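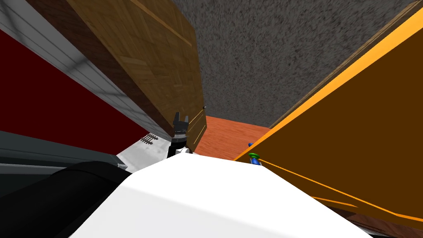 Figure 1. Simulated interior, upward view: gripper raised, with a tall wooden door panel behind it.

4.2 What the crowd hears between songs

The most exciting result of our fieldwork in Landelstead concerns the minutes when no music is being played. We had expected talk between songs to be filler. In the recordings from the Brivier, a standing room that holds 400 people, it did far more work than that. Singers used it to teach a chorus line, to thank the opening act, and to bring the back of the room closer to the stage.

Zekia, a four-piece soul band, gave us the richest material. Their singer asked the same question at both September shows and waited much longer for the answer on the second night. The reply was louder, and it ran straight into the first bar of the next song — a wonderful moment to find on tape! Onsri coded it as a "held call," and we use her term from this point on.

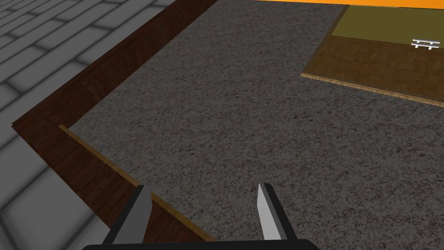

Figure 2. Simulated interior, downward view: two open fingers above a gray speckled floor.

Held calls were rarer at Dela Peña, the outdoor stage, where crowds reached 3,000. Mahawong suggests that sound delay across the field makes a long pause risky, and the performers we interviewed agreed with him. Several told us they switch to clapping patterns outdoors, which survive the distance better than words. We were delighted to hear those same patterns later in the parking lot, sung and clapped by people walking to their cars. Section 4.3 takes up clapping in detail.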